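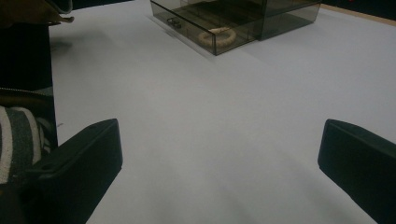 The shared office has always treated storage as a matter of furniture, and it is time that it treated it as a matter of sight. At Warkness, where 11 of us share the long tables at Milleo House, the argument over desk cabinets has lasted since May. The case for opaque units is that they look orderly. So they do, until a visitor needs a stapler and opens five of them in turn. A smoky-brown transparent box with a pull-out drawer, set on a plain white tabletop, offers a fair compromise: the tint softens the clutter, and the walls still let its contents show through. My colleague Svenja Kohlhase objects that tinted plastic gathers fingerprints - a reasonable complaint, and one that a cloth will answer.

The larger objection is that visible storage obliges people to be tidy. I would regard that as a recommendation. The management should approve the change before Saturday, and should leave the choice of labels to those who use the drawers.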